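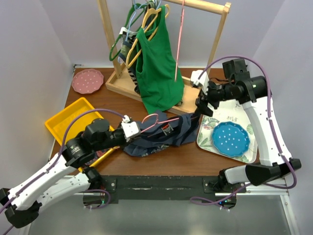

Hanger task in the Woravdale cell, left arm with the pink hanger over the navy garment.

Ticket: left arm drops out partway through a hang, Woravdale cell
Status: open, waiting on parts
Logged by: cell upkeep, Feltlow

Wednesday, first thing
Right, so the left arm has started going limp again. It does the pick fine, gets the hanger off the table, swings in towards the garment and then the wrist just gives up and I get a comms timeout on joint 6. The right arm carries on as if all is well, which makes for a very odd-looking hang. Power cycle brings it back every time, and then it's good for anything up to 40 runs before it goes again. I've turned the logging up so we catch the next one properly.

10:20
Had two more. Both came when the wrist was rolled right over, so I'm looking hard at the purple cable. It goes up in an arch from the wrist and back down the white links, and I think I left that arch too tight when I redid the cable run in November (my own fault, I was chasing a snag on the rail). Wiggled the plug at the wrist end with the arm parked and got the timeout straight away! Wiggled the same plug on the right arm and nothing happened at all.

11:45
Things I tried before blaming the cable, so the next person needn't bother:
Swapped the two arm supplies over. Fault stayed on the left.
Lights at both base mounts stay green all the way through a dropout, so don't go by those.
Reflashed the wrist motor with the Matheson tool. No change.
Dropped the speed to half. Took longer to fail, still failed.

14:10
Gave the cable more slack at the wrist and moved the tie further down the link. Please don't pull it tight again, I know it looks untidy. Checked it doesn't catch on the clothes rack at full reach - it clears, but only just, so if anyone shifts the rack forward have another look. Ran the hang with the navy top and then the green vest, no dropouts so far, but I don't trust it yet.

16:30
It went again, one timeout, same joint. So the slack helps but the plug itself is tired. I've asked Ballutis for 2 new wrist cables, one for each arm, and we may as well do the pair while the covers are off.

For whoever has it tomorrow: hanger runs are fine if you stay with it, but no unattended runs please. If it drops, support the arm before you cut the power or it'll come down on the yellow tray. Once the new cables are in I want 2000 wrist rolls with no load and a clean log before I close this. Also the black bar along the front is getting pretty scuffed, separate job, I'll raise it when I've got a minute.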